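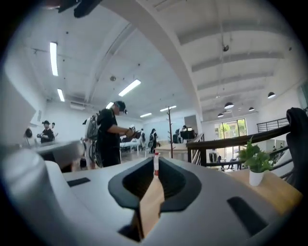

Attachment 1: flat tan piece standing upright, small white stick with red band above it

Ticket 799
Subject: Label printer in Xavier building drops off the network in the afternoon
Opened by: Elaine Bragança, shipping
Assigned to: Kekeli Abubakari
Priority: Normal, raised to High
Status: Closed

Elaine Bragança, 3:12 PM
The Ernach label printer by the packing bench went offline again. Warnetis shows it as "Not responding" and jobs sit in the queue. If I turn the printer off and on it sometimes comes back and sometimes doesn't. Same thing happened yesterday after lunch. In the morning it was fine. We have a pickup at 4:30 and I still need labels for the Sumico order, so please call the desk and don't wait on email.

Kekeli Abubakari, 3:20 PM
Called the desk. Had Elaine print the network page from the printer's own menu. It printed, so the head, ribbon and label stock are OK. The page shows an address ending in 59, gateway and mask correct. I can ping that address from here but the web page for the printer does not load. Moved the Sumico labels to the printer in receiving so they make the pickup.

Kekeli Abubakari, 3:48 PM
Restarted the Warnetis print service. Queue cleared, then the next job stuck the same way. Log on the server:

15:44:02 job accepted
15:44:02 connecting to device
15:44:03 connection refused, retry 1
15:44:11 connection refused, retry 2
15:44:26 connection refused, retry 3
15:44:51 connection refused, retry 4
15:45:31 connection refused, retry 5
15:45:31 job held

"Refused" means something answered. If the printer was really off the network I would expect a timeout there. Leaving this open overnight.

Elaine Bragança, 8:05 AM
Printer is working this morning. I didn't touch it. Can someone look before it goes down again? We can't keep walking to receiving, it's at the other end of the building and the labels get mixed with theirs.

Kekeli Abubakari, 9:30 AM
Went over to Xavier. Things checked:

Network cable. Swapped for a new one. Old one had a broken clip but tested good.
Wall jack. Moved to the second jack on the same plate. Link light is solid on both.
Switch port. No errors counted. Speed is set to auto and it negotiates fine.
Firmware. One version behind. The release notes only mention ribbon sensors, so I left it alone for now.
Sleep setting. Was on, set to 60 minutes. Turned it off. The printer should not refuse connections while asleep but I wanted it out of the way.

Printed a batch of test labels with no trouble. Asked Elaine to write down the time if it fails.

Elaine Bragança, 1:22 PM
Failed at 1:15. Last good label was 1:10. Nobody was near the printer.

Simone Pacheco, 1:40 PM
Adding myself since this is now the third afternoon. Kekeli, does anything get turned on in that building after lunch? We had a case in February where a time clock was using the same address as a door reader, and it looked a lot like this.

Kekeli Abubakari, 2:05 PM
Good call. Checked the address table on the Xavier switch while the printer was failing. The address ending in 59 is listed against a hardware ID that does not match the sticker on the back of the printer. So two devices are using it, and when the other one is on, the server talks to that one. It answers ping and refuses the print port.

Traced the port to the break room side. Need somebody who knows what is plugged in there.

Kelly Quintana, 2:31 PM
That would be the training tablets' charging cart. It has its own little network box so the tablets can update. The afternoon group takes it out after lunch and turns it off when they leave. It was moved over from the main office when they started using the break room. Is it in trouble?

Kekeli Abubakari, 2:44 PM
Not in trouble. Asked Kelly to unplug the cart's network cable. Printer started responding in less than a minute and the held jobs came out. Plugged the cart back in, printer dropped again. Did it twice with the same result. Cart is unplugged for now.

Cause: the printer's address was typed in by hand when it was installed. The range the router hands out in that building was made larger later and now covers that address. The router did not know it was taken and gave it to the cart.

Kekeli Abubakari, 4:10 PM
Changes made:

1. Printer changed from a fixed address to automatic.
2. Reservation added on the router so the printer always gets the same address, outside the range used for everything else.
3. Warnetis queue pointed at the printer's name. The old numeric entry is deleted.
4. Cart plugged back in after a restart. It picked up a new address.
5. Connection wait in Warnetis put back to 700 ms. Someone had raised it, probably while trying to fix this same problem.

Printed from Elaine's station with the cart on. No holds.

Jussara Moura, 4:26 PM
Please check the receiving printer too. It was put in the same week by the same installer.

Kekeli Abubakari, 4:52 PM
Checked. Also a hand-typed address, also inside the range. No conflict so far. Made the same change and printed a test label. Sleep setting left on for that one, receiving prefers it.

Elaine Bragança, 3:35 PM
Full afternoon with the cart running and no dropouts. One reprint on my end, wrong carton size, my mistake. You can close this.

Kekeli Abubakari, 3:41 PM
Closing. The firmware update for the Ernach is on a separate ticket. If the printer shows "Not responding" again, print the network page first and attach it before turning the printer off, we lose the address information after a restart.

Resolution code: Address conflict
Related equipment: label printer, packing; label printer, receiving; charging cart, break room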